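The Letters in the Attic Have Gone to the Cloud, and I Miss the Attic

My aunt left behind 245 letters, a broken accordion and a strict instruction that nothing be thrown out. The accordion went to a cousin, who has not forgiven us. The letters came to me, on the theory that I once took a college course in history and would know what to do with them.

I did what people do now. I drove them to the public library in Wavesville, where a very patient scanner turned them into 672 image files over two long afternoons. My family was delighted. At last, they said, we could all read them. That was in August. As far as I can tell from the shared folder, two people have opened it, and one of them was me checking that it worked.

I don't blame my relatives. I have read maybe a third of the files myself, usually at 11 p.m., with one eye on my email. What bothers me is how quickly we agreed that the job was finished. We had saved the letters, so we were excused from knowing what was in them.
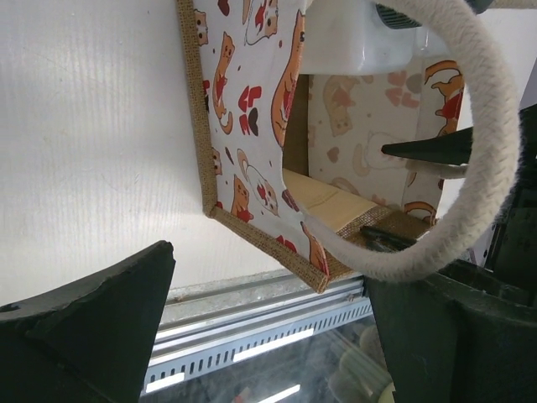

Cats, hearts and burlap trim: a fabric storage box.

The small museum in Omley, where my aunt spent her childhood, has gone further. Its reading room closed last year, and the town's papers now live on a site built by a company called Cartwright. You can search it by name, date and street. It is quick and tidy, and I have used it with gratitude. I have also noticed that it only ever gives me what I ask for, and I am not a person with very good questions.

The old reading room was slower. You asked for a folder on the flour mill and were brought a folder on the flour mill, plus a church supper menu that had been filed there by mistake decades earlier. I learned more about Omley from that menu (three kinds of pickled beet, no dessert) than I ever did about the mill.

Defenders of the screen will say that paper burns, floods and gets eaten by mice, and they are right. They will say that a student in Suston can now read what she once had to take a bus to see. Right again – and I wouldn't put her back on the bus. Scan everything. Scan the beets.

But keep a table somewhere, with a lamp and a door that opens a few hours a week, and let people sit down with the actual stuff and get bored. Boredom is how I found out that my aunt dotted her i's with tiny circles until she got married, and then stopped. No search box was going to tell me that. I still don't know what to make of it.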